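Roswood Community Boards > Home & Household > Moving, Packing, Storage

Thread: Mailing winter clothes ahead of a move, boxes or bags?

fernhollow_kit
Hi all, long time reader and very occasional poster. We're moving at the end of August, from our little rental in Roswood to a place up near Mevero, and the apartment we're going to won't have a free closet until the current people clear out their things. So my plan is to mail the winter stuff ahead to my sister, who has a dry spare room, and then drive the rest up ourselves with the dog and the plants. We're talking sweaters, fleece blankets, two heavy coats, a pile of scarves and hats, and one quilt my grandmother made that I'm frankly nervous about.

My husband says vacuum bags and be done with it. I grew up in a house where everything went in cardboard with tissue paper, and I can't quite let go of that. Has anybody done both and have a feeling one way or the other? I would also love to hear how you label things so you aren't digging through all of it for one hat in October.

marigold_attic
Oh, boxes, boxes, boxes! I've moved 5 times in my adult life and I've come around to small cardboard boxes with attached lids for anything soft. The big ones always end up too heavy because you see the space and you fill it (ask my back about the box of jeans). With a small one you can carry it up the stairs on your hip and still open the door. I lay everything out on a table first, fold it to the size of the box, and then it all goes in without any cramming. 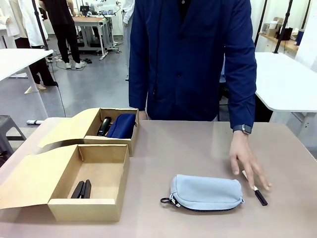 Lids folded back, pen handy for the labels.

Keep that pen right by you the whole time, too. If you tell yourself you'll write on them later, you'll be standing there at bedtime lifting lids to see what you packed, and I speak from experience.

old_dufour_road
I'll be the grump here and say vacuum bags are fine. We did our whole linen closet in them when we left Dufour and I'd do it again tomorrow. Everything was clean when we opened it, the moths never got near it, and we sent half as many packages as we would have otherwise. Cardboard is just paper. One rainy porch and you've got soggy sweaters.

marigold_attic
old_dufour_road, sheets and towels I'll give you! Those don't care. But I had a fleece robe come out of one of those bags looking like it had been ironed by a truck, and it never did fluff back up the way it used to. And you can line a box with a plain plastic bag for the rain, it takes ten seconds.

pepperjar
Mine fluffed up fine after a tumble on low with a couple of dryer balls. How long was yours in there? I think that matters a lot more than people say. A week or two in the mail is very different from a whole summer in the attic.

marigold_attic
It was most of a year, so fair enough, pepperjar. That one is on me.

quiltsandcoffee
Please, please don't vacuum the quilt. I've been quilting since before my kids were born and I've repaired several that were squashed for a season. Cotton batting takes a crease and keeps it, and on an old one the threads along the fold are where it gives out first. Roll it around a clean sheet if you can, put it in a pillowcase, and carry it in the car with you. I wouldn't mail it at all, insured or not. You can get money back but you can't get a grandmother's quilt back.

For the fleece, I'd fold it loosely and let it sit however it wants to. It's forgiving stuff and makes lovely padding around anything with a corner.
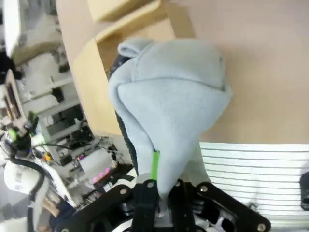 Pale fleece, bunched up, with a bit of green tape showing beside it.

I'm a big believer in colored tape, by the way. Green is bedroom at our house, yellow is kitchen, and blue is anything that belongs to the grandkids. It sounds fussy but the people helping you unload can follow it without asking you a question every four seconds.

fernhollow_kit
quiltsandcoffee, thank you, that settles the quilt. It's riding up front with me and the dog can have the back. I love the tape idea too. Does it pull at the cardboard when you take it off?

quiltsandcoffee
A little, if you've pressed it down hard. I fold one end under to make a tab. And never straight on the fabric, at least on anything you care about, because some of it leaves a gummy line in warm weather.

old_dufour_road
I never said to vacuum a quilt, for the record. I agree with you there. My wife would have me sleeping in the garage.

tallboybureau
Can I put in a word about cost? I priced this out last spring when my son moved to Kasuton. The post office, or whoever you use, may charge by size as well as by weight, so a big light box of fleece can cost more than you'd think. We ended up with 4 medium boxes and paid less than we'd been quoted for two giant ones. Weigh them at home on the bathroom scale (you holding the box, then you without it) so there are no surprises at the counter. I tried to keep every box under 40 pounds, and with clothes that's easy.

Also, put a slip of paper INSIDE each box with both addresses on it. Labels come off.

pepperjar
Seconding the paper inside. We had one wander off for three weeks and that slip was how it got home.

fernhollow_kit
You're all wonderful. Here's where we've landed: vacuum bags for the towels and spare sheets (he gets his way a little), boxes with a plastic liner for the sweaters and fleece, coats on hangers in the car, quilt on my lap if I have to. I bought green tape this afternoon and he's already asked me what color he is.

old_dufour_road
Are you washing everything first? You should wash everything first. Moths go for wool that's been worn.

marigold_attic
Yes, and let it dry a full extra day before it goes in the box! Thick seams hold damp longer than you'd think.

Thread viewed 696 times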